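Stillwood Tool Library to open second location in January

STILLWOOD – After two years of squeezing drills, ladders and pressure washers into the old ticket office behind the rink, the Stillwood Tool Library is getting a second home. The new Miah Street branch opens its doors in January, and we could not be happier to share the news with our neighbours.

The library works the way a book library does. Members pay $60 a year, borrow what they need for a week, and bring it back for the next person. There are now 700 members across Stillwood and the Jima valley, and the waiting list for the tile saw alone ran to 32 names last spring, so the extra space is very welcome!

Miah Street will carry the bulky gear that never fit at the rink: rototillers, scaffolding, the two big carpet cleaners, and a proper collection of canning and cider equipment for the fall. Hand tools and anything with a cord under three metres will stay where they are. Members can borrow from either branch with the same card and return to whichever is closer.

The building, a former upholstery shop, was offered on a five-year lease by Drultora, the local hardware co-operative, which has also donated shelving and a workbench with a good heavy vise. Over the fall, members put in 122 hours of painting, wiring and floor sanding on evenings and weekends. The front room still smells a bit like varnish and we're rather fond of it.

A repair night will run every Tuesday from 6:30 p.m. Bring a lamp, a toaster, a wobbly chair or a dull set of kitchen knives, and someone will sit down with you and have a go at it. You don't have to be a member to come, and there's no charge, although parts are extra.
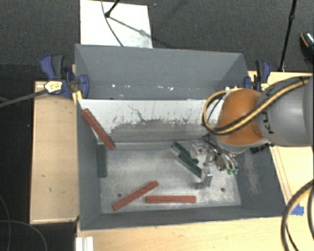 Donations of tools in working order are being accepted at the rink branch until the move is finished. Clamps, extension cords and garden forks are always wanted. We can't take gas chainsaws, paint, or anything with a frayed cord, but we're glad to point you to the depot that does.

Opening day starts at 10 a.m. with coffee, a sharpening demonstration and half-price memberships for anyone who signs up in person. Kids are welcome, and there will be birdhouse kits to hammer together in the back room while they last.

Miah Street branch hours: Tuesday to Saturday, 10 a.m. to 5 p.m., with late opening on repair night. The entrance is off the lane, beside the bike racks.

Media inquiries: please leave a message at the rink branch desk.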